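6. Caring for your worktop

This section covers the solid wood worktop supplied with the Norer kitchen table and the Norer island unit. It does not apply to the Kuusisto laminate range, which has its own leaflet. If your worktop was fitted before the section was last revised (2023-06-27), the steps are the same but the oil has changed. See 6.3.

6.1 Before first use

The worktop leaves the workshop with one thin coat of oil. This protects it in transit and is not enough for daily use. Oil it again before you put anything on it.

1. Remove the cardboard corners and the film. Do not cut the film with a knife while it is on the wood. Lift one corner and peel it.
2. Leave the worktop uncovered in the room where it will be used for two days. Keep it flat, with both faces open to the air if you can.
3. Check the underside for the oval stamp and write the number inside the front cover of this manual. You will need it if you order a replacement leaf.
4. Wipe both faces with a dry cloth.
5. Oil the top, the edges and the underside as described in 6.3.

Note: the underside matters as much as the top. A worktop oiled on one side only will take up moisture on the other and can cup. Most of the complaints we get in the first winter are worktops with a bare underside.

Note: slight differences in colour between strips are normal and will even out over the first year or so. Keep trays and mats moving during that time or you will see their outline later.

6.2 Daily cleaning

1. Brush off crumbs and dry food first.
2. Wipe along the grain with a cloth wrung out in warm water. A drop of washing-up liquid is fine.
3. Wipe again with clean water.
4. Dry with a tea towel. Do not leave it to dry by itself.

For sticky patches such as icing, jam or syrup, lay a warm damp cloth over the spot for a minute, then lift the softened sugar with a plastic scraper held flat. Repeat if needed. Do not use a metal scraper or the green side of a sponge.

Beetroot, turmeric, red wine and strong tea will stain a worktop that needs oiling. Wipe them up at once. If a mark stays, try half a lemon with a little salt, rubbed along the grain, then rinse and dry. The patch will look paler afterwards and should be oiled.

CAUTION: Never use bleach, oven cleaner, cream cleaner or a steam mop on the worktop. Bleach turns the wood grey and the colour does not come back without sanding.

CAUTION: Wet steel leaves black marks on some woods. Tins, cast iron pans and wire racks should be dry before they are put down. The marks come out with lemon juice if you catch them early.

6.3 Oiling

You will need:
Zullen worktop oil, clear (replaces the older amber tin)
Two lint-free cloths, old cotton sheets are ideal
A flat brush for the edges
Rubber gloves
A metal bucket of water

Oil the worktop once a week for the first month, then every three months. In a dry house with the heating on, you may want an extra coat in October.

1. Clean the worktop and let it dry overnight.
2. Open a window. The room should be warm but the worktop should not be in direct sun.
3. Stir the oil. Do not shake the tin.
4. Pour a small pool in the middle and spread it with the first cloth, working along the grain. The whole surface should look evenly wet.
5. Use the brush for the edges and around any sink or hob cut-out. End grain drinks oil, so go over it twice.
6. Wait 21 minutes. Set a timer.
7. Wipe off everything that has not soaked in, using the second cloth. The surface should feel smooth and not tacky.
8. Leave overnight before the next coat, or before use.

If the surface is tacky in the morning, too much oil was left on. Rub it with a cloth dampened with fresh oil, wait five minutes and wipe hard with a dry cloth.

WARNING: Cloths soaked in oil can heat up and catch fire without a flame. Put used cloths in the metal bucket of water straight away, then hang them outside, flat and in a single layer, until they are stiff. Only then put them in the bin. Never leave them in a heap.

To test whether it is time to oil, flick a few drops of water on the part you use most. If they sit up in beads, leave it. If they spread and darken the wood within a few minutes, oil it.

Note: cooking oils are not a substitute. Olive and sunflower oil do not harden and will turn rancid.

6.4 Repairing scratches and burns

Light scratches usually close up when you oil. For deeper ones:

1. Wrap 240 grit paper around a cork block.
2. Sand along the grain only, covering an area a hand's width wider than the scratch on each side.
3. Wipe off the dust with a barely damp cloth and let the wood dry.
4. Sand again with 402 pads from the care kit. These are the grey ones, and 402 is the part number, not the grit.
5. Give the patch two coats of oil, a day apart.

For burns, start with 100 grit and stop as soon as the black has gone. A faint brown shadow is better than a hollow. Then follow the steps above from the beginning. Do not go finer than the grey pads. We are sometimes asked about 800 grit and polishing papers, but they close the surface and the oil then sits on top.

Dents can often be raised. Put a few drops of water in the dent and leave it for an hour. If it has not come up, lay a damp cloth over it and touch it briefly with the tip of a warm iron. Let it dry fully before sanding.

CAUTION: Always use a trivet under pans, casserole dishes and slow cookers. A chopping board will do if it has feet.

6.5 Everyday things on bare wood

Plates, tins, bottles and kitchen tools can stand on an oiled worktop as long as their bases are dry. Leaky bottles do the most harm, usually overnight. Keep cooking oil, vinegar and washing-up liquid on a saucer or a small tray. Rinse graters and peelers at the sink and dry them before setting them back down, and pay attention to the bottom rim, where water collects.

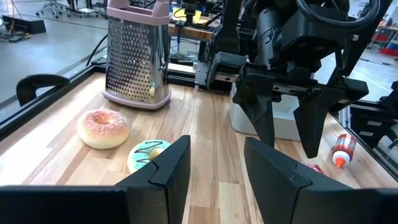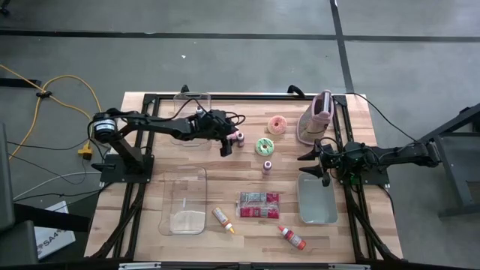

Plants should not be kept on the worktop without a waterproof saucer, and the saucer should be lifted once a week to check underneath. Unglazed terracotta saucers let water through and are not suitable. Felt pads hold moisture too, so use cork or rubber feet. Some dark rubber leaves a stain that cannot be sanded out. If you are not sure, put a piece of card between.

Small appliances that give off steam, such as kettles, rice cookers and coffee makers, should stand near the front edge and clear of wall cupboards. Above a dishwasher, fit the moisture strip supplied in bag C. It goes on the underside of the worktop, shiny side down, and should reach from the front edge to the wall.

6.6 Checking the fixings

Wood moves with the seasons. The slotted brackets under the worktop allow for this, but only if the screws are not fully tight.

1. Twice a year, check each bracket by hand. It should be firm but you should just be able to shift it sideways with your thumb.
2. If a bracket is rigid, turn the screw back a quarter turn.
3. If a screw spins without gripping, remove it and move the bracket along by two finger widths. Drill a new pilot hole with the depth stop from bag A.
4. Look along the front edge from one end. A gentle bow in winter that goes in summer needs no action.

CAUTION: Do not replace the screws with longer ones. The supplied screws are the longest that will fit without coming through the top.

Do not glue or silicone the worktop to the cabinets. The joint between worktop and wall should be sealed with a flexible sealant only, and the gap left at each end should be kept clear of filler.

6.7 Spare parts and help

The care kit (oil, two cloths, cork block, grey pads) can be ordered from Skulent, who also supply replacement leaves and brackets. Have your stamp number ready. Without it we can match the size but not the timber.

For advice on repairs, write to Verna Achterberg in the workshop and include a close photograph taken in daylight with a ruler beside the damage. Questions about delivery or missing bags go to Mpho Sithole in dispatch. Please do not sand or oil over damage you intend to claim for.

Continue to section 7 for drawer runners and hinges.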